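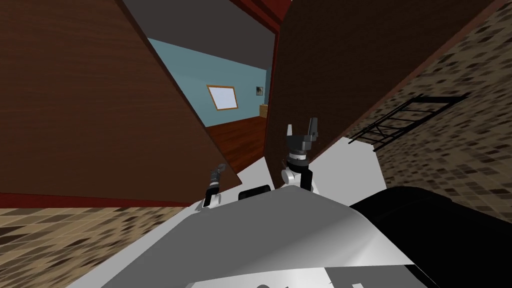

Signing up for flood and storm warnings in the Grurnham area takes ten minutes, and most of the trouble people have with it comes from doing the steps in the wrong order. A warning is also only any use if it reaches you where you are. A phone left charging under a window in the far room, with a couple of heavy wooden panels between it and your bed, may ring out without waking you, so the second half of this page covers sound and placement as well as registration. The steps apply to Grurnham, Troltemdale and the lower part of Cokalbridge. If you live above the weir at Cokalbridge you are on a different list and should ring the parish office.

## What you need

- The mobile number you want warnings sent to
- A landline number, if you have one
- Your postcode and house number
- Your zone number, which is printed on the flood leaflet delivered in March

If you have lost the leaflet, the zone map is on the noticeboard outside Grurnham library. Zone numbers have two digits. The riverside streets from the bridge to the allotments are zone 34. Don't guess from a neighbour's number, as the boundary runs down the middle of Mill Lane and the two sides get different messages.

## Registering by text

1. Start a new text message to the short number 3914.
2. Type JOIN, a space, your zone number, a space, and your postcode without a gap in it.
3. Send the message. Don't add your name or a greeting. The system reads the first three items only, and anything in front of them makes it fail.
4. Wait for the reply. It normally comes within a few minutes but can take up to an hour on a Monday, when the weekly test goes out.
5. Reply YES to confirm. Until you do this you are not registered.

Step 5 is where most people stop. When Wilma De Graaf went through the Troltemdale list last winter she found 149 numbers that had sent the first message and never confirmed. None of them had received a warning. If you signed up a while ago and can't remember confirming, send the word STATUS to the same number. The reply will say ACTIVE or PENDING.

## Registering a landline

Landlines get a recorded voice message. You can't register one by text, so fill in the card at the library or the post office counter and leave it in the box there. Cards are collected on Fridays. You will get a call with a four-digit code read out twice. Write it down, ring back on the number given and key it in.

If your phone has call blocking, add the warning line to the allowed list first. Otherwise the code call will be stopped and the card goes back to the bottom of the pile. On the Verhoeven cordless handsets the setting is under Menu, then Calls, then Allowed. Other makes vary.

## Making sure the phone makes a noise

Most phones go quiet at night if Do Not Disturb is on. An ordinary text will not get through it.

**Save the number as a contact.** Call it something you'll recognise when half asleep. FLOOD is fine. The warnings come from the same short number you registered with.

**Let it through.** In your phone's settings, open Do Not Disturb (it may be called Focus or Bedtime) and look for the list of people who are allowed to interrupt. Add the contact. Check that messages are allowed as well as calls, as these are often two separate switches.

**Give it its own sound.** Pick something long. The standard two-note ping is over before you are properly awake.

**Check the volume.** On many phones the ringtone and the media volume are separate. Turning up the music doesn't turn up the alert.

## Where to keep it overnight
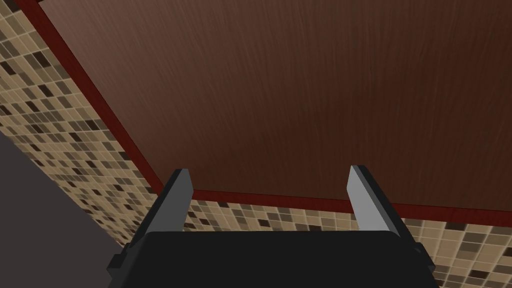

*Dark panelling with red trim, seen from below.*

Keep the phone in the room you sleep in, on a hard surface. Under a pillow it is muffled and it can overheat while charging. If signal is poor in the bedroom, register a landline too and leave a handset upstairs.

To test it, ask someone to text you while the phone is in its usual place and the doors are shut as they would be at night. Remember that their number won't get past Do Not Disturb unless you've added it, so either add it for the evening or turn the setting off for the test. Then turn it back on.

## What the messages mean

**BE READY** means flooding is possible. Move the car if you park by the river, and check your bag and torch.

**ACT NOW** means flooding is expected in your zone. Turn off gas and electricity if it is safe to do so, and go upstairs or to the rest centre at the school.

**STAND DOWN** means the warning has ended. Roads may still be closed.

The weekly test begins with the word TEST and needs no reply. If two Mondays go by without one, send STATUS.

## Changing or leaving

If you move house, text LEAVE and then register again with the new zone. Sending a second JOIN on top of the first one doesn't overwrite it, and you'll get both sets of messages. A new phone with the same number needs nothing doing at the network's end, but the contact and sound settings may not carry over, so go through them again.

For help with any of this, Mal-soon Ok is at the library on Thursday mornings, or ring the parish office on extension 2053 and leave your number and zone. Large-print cards are kept behind the desk.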